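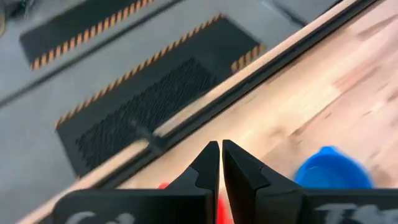

Comment fonctionne une cloche d'église ?

Une cloche est un instrument de musique à percussion. Elle sert à donner un signal que l'on entend de loin : l'heure, le début d'un office, un mariage, un enterrement. Dans le village de Hultum, l'église possède trois cloches. La plus lourde pèse 359 kilogrammes.

De quoi est faite une cloche ?

La plupart des cloches sont en bronze. Le bronze est un alliage, c'est-à-dire un mélange de métaux. Celui des cloches contient surtout du cuivre, auquel on ajoute de l'étain. Le fondeur fait fondre le mélange, puis le verse dans un moule. Quand le métal a refroidi, on casse le moule et on nettoie la cloche.

Les parties d'une cloche ont chacune un nom :
– le cerveau : la partie fermée, tout en haut ;
– la robe : la paroi qui s'élargit vers le bas ;
– la pince : le bord épais, à l'endroit où la cloche est frappée ;
– le battant : la pièce de métal suspendue à l'intérieur.

La cloche est fixée à une poutre appelée mouton. Le mouton repose sur une charpente, le beffroi, construite dans le clocher.

D'où vient le son ?

Quand le battant frappe la pince, le bronze se déforme très légèrement et se met à vibrer. Ces vibrations passent dans l'air et arrivent jusqu'à nos oreilles. À profil égal, une grande cloche donne un son plus grave qu'une petite. Une cloche produit plusieurs sons à la fois – on les appelle des partiels – et c'est leur mélange qui permet de la reconnaître.

Les ouvertures du clocher sont garnies de lames inclinées, les abat-son. Elles dirigent le son vers le sol et protègent l'intérieur de la pluie.

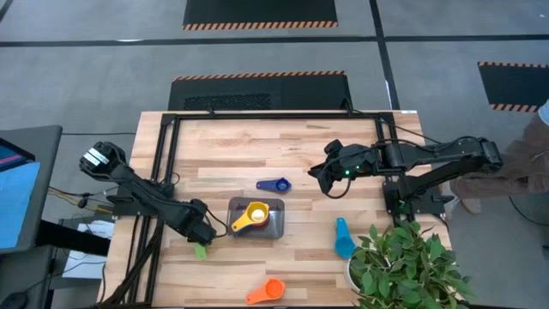 Tinter ou sonner à la volée ?

Il existe deux manières principales de faire sonner une cloche. Pour le tintement, la cloche reste immobile et un marteau ou le battant la frappe. Pour la volée, toute la cloche se balance. Autrefois, le sonneur tirait sur une corde. Aujourd'hui, un moteur électrique fait souvent ce travail.

À Hultum, la messe commence à 11 heures. Les cloches sonnent à la volée 30 minutes avant. À Gradcombe, la sonneuse Azucena Sandoval utilise encore la corde. Pour une grande fête, elle tire jusqu'à 73 fois de suite.

Petit lexique

Angélus : prière annoncée par les cloches le matin, à midi et le soir.
Campanologie : étude des cloches.
Glas : sonnerie lente qui annonce un décès ou des funérailles.
Carillon : ensemble de cloches accordées, sur lequel on peut jouer une mélodie.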